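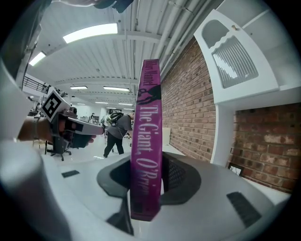

According to Vinder the order should go by author surname only, and spine colour or height should not come into it. Noted, and agreed for fiction. Vinder also wants oversize hardbacks laid flat on the bottom shelf. Not agreed, see under heights.

7/17/22, shelving, Mamness room

Continued with M. Mantel, The Giant, O'Brien, is the reference volume for slim hardbacks: serif lettering in pale pink on a magenta-purple spine, title running top to bottom, small dark silhouette below the author's name. Legible from standing height at the white counter. Pale on strong colour reads well enough. Pale on pale does not, and those go on the upper two shelves where the light is better.

Filing query: the title goes under G, article ignored. The old card list had it under T. Corrected on the list, and the other "The" titles still to do. Apostrophe in O'Brien ignored for sorting, so it files as OBRIEN. The spreadsheet puts it somewhere else depending on which apostrophe was typed. Use the straight one throughout.

Heights. Shelf pitch as installed does not clear the tallest hardbacks with a finger gap above. Options:
a) move one shelf up by 40 mm, lose the paperback row above
b) lay the tall ones flat (Vinder)
c) separate tall run at the end of the bay
Trying (c) first. Flat stacks get pulled from the middle and the jackets tear at the head. We had this in April with the atlases.

Standing on edge. A slim hardback by itself will not stay up if the boards are warped even slightly. Against a neighbour it is fine. Leave no slim volume at the open end of a row — use a thick one or a bookend. The Hokura bookends slide on the painted shelves when the row is more than half full. Stuck 3 strips of thin rubber under one as a trial. Holds so far. Leave it until the row is full before deciding on the rest.

Labels. Räsänen labels at the foot of the spine cover the publisher's name on narrow books and wrap round on to the boards on the very narrow ones. For anything slim, put the label inside the front board, top left, and pencil the shelf mark on the flyleaf. Roll of 200 opened today. The adhesive seems weaker than the last roll, check the corners next week.

List is at entry 604, nearly the end of M. Two duplicates found, both kept aside on the trolley, not entered.

To do
— "The" titles, finish correcting
— ask Vinder whether translated works go under author or translator
— measure bay 2 before moving any shelf
— more rubber strip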